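Skivby plans simulation stage before purchase of handling arms

The Skivby Centre for Assistive Equipment has confirmed its purchasing plan for robot arms and grippers, with the first orders to be placed in May. Under the plan, every item on the equipment list must complete a period of trials in computer simulation before money is released for hardware.

The plan was approved last month and replaces the earlier arrangement, under which each workshop applied separately for its own machines. Requests will now be gathered into a single list and judged against the same set of household tasks. The centre's partner at Menport will use the same list for its own rooms.

Radka Tomić, head of equipment planning, said the change would allow the centre to settle questions of reach, table height and gripper type at an early stage. "An arm is a long commitment, and so is the bench it stands on," she said. "We wish to know which tasks we are buying for, and what the fingers must be able to hold, before a supplier is asked for a price."

The task set contains 220 entries. Of these, 77 concern small flat items such as bank cards, which staff at both sites have named as the hardest group to plan for. Each entry is to be run 100 times in simulation with each gripper under review. Results will be entered on a common form and passed to the purchasing office together with the workshop's written request.

Spending will be divided into two stages. The first covers computing time, software licences and the preparation of room models, including furniture and ordinary household objects. The second covers arms, grippers, mountings, spare fingers and installation, and 50 per cent of its budget will be held back until the simulation results have been reviewed. Funds left over from the first stage may be carried into the second, but may not be moved in the other direction.

Costel Georgiou, who is responsible for the room models at Menport, said that layouts would be kept deliberately full. "Our clients have plants, crockery and sofas in their homes. A clear bench would give us figures that we could not use in a budget," he said.

Two external firms, Pralell and Matić, have been invited to comment on the draft specification. The centre stressed that an invitation to comment does not amount to a promise of an order, and that both firms will be free to tender on the same terms as other suppliers. Workshops wishing to add tasks to the list should write to the equipment planning office before the end of the present quarter.
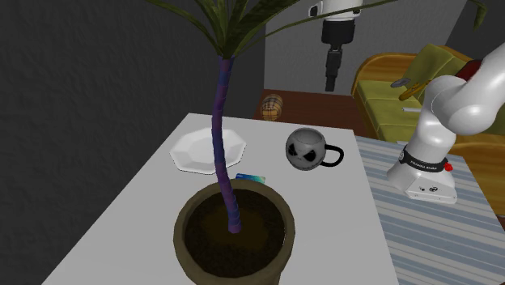
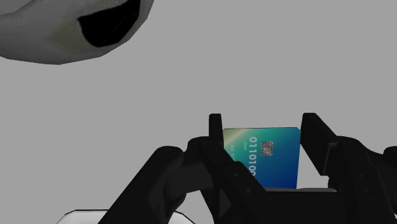
Simulated views from the household task set: a room layout with potted plant, plate and mug (first), and a card held in a gripper (second).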